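Resetting the shelf heights in a small parts store

I spent most of April redoing the storage in the shed behind the house, and a few people have asked how I settled on the layout. The short version is that I stopped sorting by what things are and started sorting by how they get picked up. The long version follows, with more on dividers than most readers will want.

The old arrangement was by category. Fasteners in one bay, electrical in the next, plumbing under the window, and a bay called General that grew at the expense of the other three. It was tidy for a while and then it drifted. Category systems depend on every item having one obvious category, and a hose clamp does not. I owned hose clamps in three places and bought more whenever I failed to find the first lot.

Measuring first

Before moving anything I kept a log on a clipboard by the door. Each time I went in for something I wrote down what it was, which bay I tried first, and where it turned up. I kept it going until I had 200 entries. Most of the traffic was for a small set of items: wood screws, cable ties, the two common sizes of wall plug, sandpaper, fuses, tap washers. Almost everything else was touched once or never.

The column for first bay tried was more useful than the item column. When I looked in the wrong place, I tended to look in the same wrong place. Tap washers I always sought with the fasteners. The practical response is to move the washers.

Shelf spacing

The uprights are Trestinley slotted steel, bought second-hand from a tile warehouse that was closing. The slots give a fairly coarse adjustment, so I drew the bays on graph paper and worked in whole slots. The rule I used was container height plus one hand. Less than that and you have to pull the container right out to see into it. More than that and somebody (me) stacks a second container on top, and the bottom one is then lost to the record.

Heavy items went between knee and hip. This is ordinary manual handling advice and I had ignored it for years. The paint was at head height because it had always been at head height. Moving it down took a whole afternoon, as the lower shelf had to be braced to take the load, and the brackets that came with the uprights were not the ones Trestinley lists for that depth of shelf. I ended up drilling my own. The holes are not pretty.

Open bins against drawers

I had assumed drawers would win. A drawer keeps out dust, stacks well and looks orderly. But a drawer needs one hand to open and hold it, and the cheap ones come off their runners when full. For anything picked with the other hand already occupied, an open-topped bin is better. There is one motion, straight down from above, and the contents are visible before you commit to it.

The open bin has its own geometry. The corners are the trouble. Small parts migrate to them, and a square inside corner holds a washer flat against two walls where a fingertip can't get under it. A bin with a generous radius at the base gives up its last few parts much more readily. So does a scrap of closed-cell foam on the bottom, which lets you press one edge of a flat part and lift the other. I use camping mat offcuts for this.

Depth matters as well. Past wrist depth you are working by feel, and your own forearm blocks the light. I moved the batten light forward so that it sits over the front edge of the shelf instead of over my head, and that helped more than the brighter tube did.

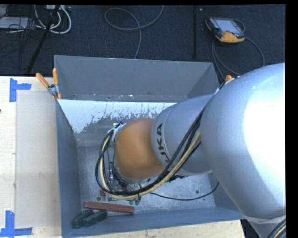 Labels and dividers

I tried printed labels first, on the Skaston tape that comes in a cartridge. The adhesive is fine on metal and poor on the textured plastic of the Brodon bins, where it lifts at the corners within a week or two. Paint marker on masking tape has outlasted it. It also has the advantage that I will rewrite it without thinking about cost, and a label that is cheap to change is more likely to be right.

Label colour I gave up on. I had a scheme with 4 colours and could not remember it.

Dividers are cut from 3 mm corrugated plastic, the material used for real estate signs. Score one skin, fold, and it makes a clean right angle. Cut the slots slightly under the sheet thickness so they grip. If the divider is full height it interferes with the hand, so I keep them to two-thirds of the bin wall. Parts do occasionally jump the fence. I accept that.

What I'd change

The General bay still exists. I reduced it to a single shelf with a front lip, and the policy is that when it fills, everything in it is either assigned or thrown out. So far I have enforced this once.

I also under-allowed for long items. Dowel, conduit, threaded rod and the curtain track I refuse to part with are all standing in a length of stormwater pipe in the corner, and the short pieces vanish down it. Liviu Furtună, who has the unit across the laneway, suggested cutting a few pipes to graded lengths and strapping them together like an organ. I have the pipe. I have not done the cutting.

Okeke sell a wall rack for this purpose. It was out of stock when I checked, and the listed centre spacing does not match my studs in any case.

Total for the project, not counting the uprights, was up to $200 depending on whether the light is included. I would have bought the light anyway.

Comments (4)

gravelpit
The foam trick works with old mouse mats too, rubber side up. I've got them in all my watchmaking trays.

Maureen T.
What size radius are you getting on the Brodon bins? Mine are the older grey ones and the corners are dead square. I've been running a fillet of silicone around the inside with a spoon, ugly but it does the job.

 Author reply
 13 mm by my gauge, on the medium size. The small ones are tighter. Silicone is a good idea, I might try it on the fuse bin.

dkw_sheds
Disagree on drawers. Get proper full-extension runners and you won't go back. The dust in an open bin is a real problem if you have a table saw in the same room.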